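Recording Demonstrations on a Two-Arm Table

These are the steps we follow at Serkton when we collect examples for a tabletop policy. They assume the arms are already calibrated and you can drive both from the leader handles. If you can't do that yet, start with the setup page.

1. Write the task as one sentence

Put it in the session file before you touch the arms. "Lift the box with both grippers and set it down to the left of the pink tray" is a usable sentence. "Tidy the table" is too loose, and two operators will record two different things under it. If you need the word "then" more than once, split the task.

2. Pick the objects

Choose one or two target objects and a handful of others that stay on the table but play no part in the task. Vary the shapes. Flat things, round things and upright boxes all fail in different ways, and you want those failures early. Keep the same set for a whole block of episodes, and write the set name in the session file.

3. Fix the background and the light

We hang black cloth on all sides and overhead and leave it there for the full block. Check that nothing has sagged into the reach of the arms. Turn off any lamp that isn't on the checklist. A change in light halfway through a block means you have two blocks, so log it that way.

4. Set the start pose

Send both arms to the start pose from the console. Don't place them by hand. Look at the overhead view and compare it with the reference still. The grippers should be clear of every object unless the task begins at the object.

5. Move things between episodes

Shift the target by a few inches and turn it a little. Move at least one of the other objects too. Operators tend to return things to the same spot without noticing, so Sandamali Liyanage wrote a small script that prints a position on the table grid before each episode. Use it.

6. Record

Press the pedal, wait one second, do the task, wait one second, press again. Work at a steady pace. If you fumble and recover cleanly, keep the episode and tag it "recovery." If you drop the object off the table, stop and discard. Episodes should run no longer than 80 seconds on this table.

Take a break after each set of 9. Tired operators cut corners on the release, and the policy will learn to let go too soon.

7. Review the same day

Play back each episode at double speed from the overhead camera, then from the wrists. Look for dropped images, a hand in view, or a gripper that closes beside the object. Our last block had 840 episodes, and 445 were left after review. Most of the losses were late starts on the pedal.

8. Name and upload

Use task, object set, operator initials and episode number, in that order. Upload to the Voyle folder and tell Declan Conneely which block it belongs to. Don't rename anything after upload.
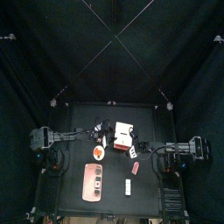 Two-arm table with the white box between the grippers.

Related pages
Setting up the leader handles
Calibrating the overhead camera
Tagging recovery episodes
Object sets and how to name them
Reading the Voyle upload log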